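Work, Offices and Automation
Notes for Unit 3: When the filing gets a helper

These are my own notes, cleaned up a little so you can read them before we meet. I talk faster than I write, so if something in class doesn't match what's here, go with what I said in class (or ask me, I do change my mind!).

Last time we looked at warehouses, where automation tends to come in big and loud and everybody knows it's coming. This unit is about the ordinary office. I like this case a lot more, because office work is full of little jobs that were never written down in anyone's contract. Somebody gets the folders out. Somebody puts them back. Somebody clears the cables out of the walkway. When a robot takes on part of that, you find out very fast who was doing it before. 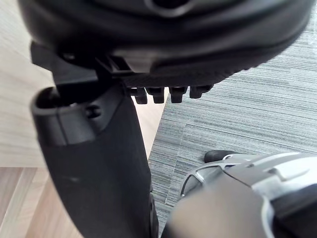

Our running case is Sirkness, a records company that moved a robot into its open-plan office in December. They handle paper files for other firms, and the floor where the robot works holds 900 folders. Before the change, fetching and returning them was shared between two clerks, with Meenakshi Pinto running the desk. Her interview is in your reading packet, and please read all of it, even the long stretch on label printers - it matters more than you'd think.

Start with the question of space. When I ask students what a robot in an office has to deal with, they say "people" and stop there. Fair enough, but people come with stuff. Desks, bags, chair parts down low at arm height, cables that wander over the carpet. A clerk steps around a cable without noticing she's done it. For a machine, all of that has to be sensed and planned for, and a lot of the early weeks at Sirkness went into exactly this. The clerks started keeping the floor tidier, and that was extra work, and it wasn't in anyone's hours.
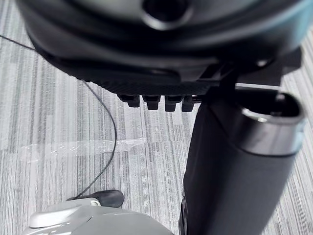 Fig. 2. Floor level: a cable over striped carpet, with a strip of clear tape stuck under its path.

Write down the term "hidden labor" here, because I'll use it all semester. I mean the work people do so that the automated part can run. Pinto says she didn't think of it as work at all until she was asked to log it for a month. Then she had pages of it.

Now the job itself. A folder sounds like the easiest thing in the world to pick up, and then you try one in slick plastic wrap and it slides about, it bends, and the light bounces off it every which way. You've got two hands and you use both without thinking: one grips, the other comes over to steady. Watch how much of the task is in that second hand. Then think about the cabinet doors, which somebody (or something) has to open first and close again after. 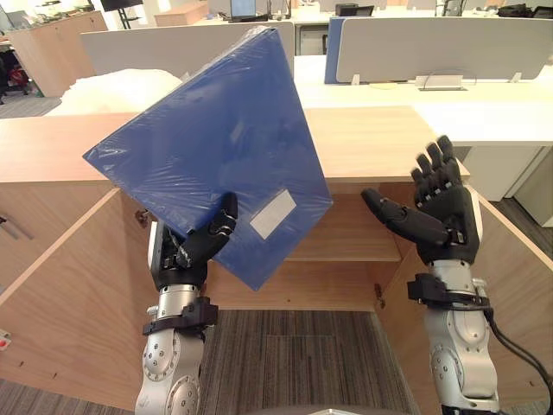
What changed for the clerks

I'll go through this in the order Pinto tells it, which is a bit messy, but so was the year.

The fetching went down. Both clerks kept their jobs, and their days moved toward checking: is this the right folder, is it back on the right shelf, did the label get read. One of them liked that. The other missed being up on her feet, and said the day felt longer sitting down. I'd never have guessed that one, and it's a good reminder to ask people before you decide which parts of their job are the boring parts.

Training came next. Sirkness paid for 2 sessions with an outside trainer, Kiran Shakya, and the clerks learned how to stop the robot, how to restart it and how to report a bad grip. They weren't taught how to change what it does. So when they had a good idea (and they had several) they had to send it up the line and wait. Keep that in mind when you read the Burus chapter on who gets to adjust a machine and who only gets to watch it.

Then pay. No change in the first year. Pinto argued that checking is more responsible work than fetching and should be graded higher, and that argument was still going when I wrote these notes.

For our next meeting, bring one small job from a place you've worked that wasn't in your job description. Write up to 1000 words on what would happen to it if a machine took over the job beside it. Drawings are fine.
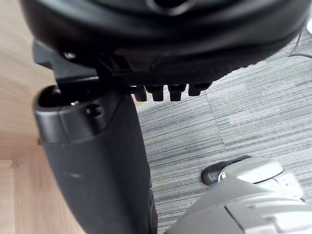
Cinstead, December

A few lines from my visit notebook, typed up as they were. Got to the office early and sat where I could see most of the floor. People talk more quietly near the robot, don't know why. Pinto showed me the log sheets, all by hand, lots of arrows. Asked her what she'd change first and she said the reporting form, it has one box for "problem" and no room to say what you did about it. Shakya agrees with her on that. Must get a blank copy of the form for the packet, and ask Ospina if they use the same one.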